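Search the encyclopedia
Print this article | E-mail this article

Tabletop

A tabletop is the flat upper part of a table, the surface on which things are placed, eaten from, written on or worked at. The word is also used for a separate slab or panel sold without legs, and, as an adjective, for games and small appliances meant to be used on a table.

Construction

The simplest tabletop is a single board. Wide boards have always been hard to find, and most solid wood tops are made of narrower boards glued edge to edge. Wood swells across the grain in damp weather and shrinks in dry weather, while its length hardly changes. A top that is fixed rigidly to its base may split as a result. Cabinetmakers allow for this with slotted screw holes, wooden buttons or metal clips that hold the top down but let it move.

Breadboard ends are strips fitted across the two ends of a top, with their grain running at right angles to the main boards. They help to keep the top flat. The strip is normally fixed firmly only at its center, and on old tables its ends often stand a little proud of the sides or fall short of them, depending on the season.

Panels made from wood chips or fibers move much less than solid wood. They are usually covered with veneer, paint or plastic laminate. The weak point is the edge, where water can enter and cause the core to swell. Stone and glass tops are not affected by damp in this way but are heavy, and glass for furniture is generally toughened.

Shape and size

Rectangular tops fit most rooms and can be pushed against a wall. Round tops seat people at equal distances from one another and have no corners, but a large round top leaves a center that is hard to reach. Oval tops fall between the two.

Several methods are used to make a top larger when needed. A drop-leaf table has hinged sections that hang at the sides and are held up by brackets or swinging legs. A draw-leaf table has leaves stored beneath the main top, which slide out at each end. Extension tables separate in the middle to take one or more loose leaves.

The Boline workshop, which made tables for boarding schools, produced a long draw-leaf model called the Herow. Its designer, Araba Akolgo, used a rounded edge on all sides after schools complained of chipped corners. The workshop's order book lists 805 of these tables, of which 227 had painted tops.

Color and finish

Oil and wax finishes are easy to renew but give limited protection against water and heat. Varnish forms a harder film. Once it is worn through, the whole surface usually has to be sanded and coated again. Paint hides the grain and allows cheaper or mismatched boards to be used.

Pale tops reflect light and are common in workrooms and small kitchens. They show coffee, ink and dark dust readily, while dark tops show crumbs and pale dust. A gloss finish reflects lamps and windows and can be tiring to work at for long periods. Matte finishes avoid this, though some are harder to wipe clean.

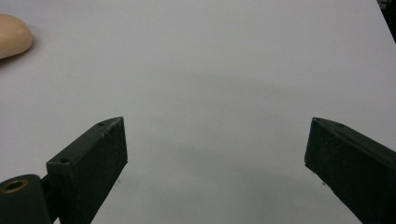

A matte white tabletop.

Care

Most tops need only a damp cloth followed by a dry one. Spills on wood should be wiped up promptly. White rings are caused by moisture trapped in the finish and sometimes fade without treatment; black marks lie in the wood itself and are harder to remove. Scouring powders dull both varnish and laminate. Acids such as vinegar and lemon juice etch marble and should be kept off it.

See also: Bench; Counter; Desk; Veneer

Article by Iddrisu Aryee. Revised by Anil Kurup.

Print this article | E-mail this article

This site uses cookies to remember your settings. Accept | Learn more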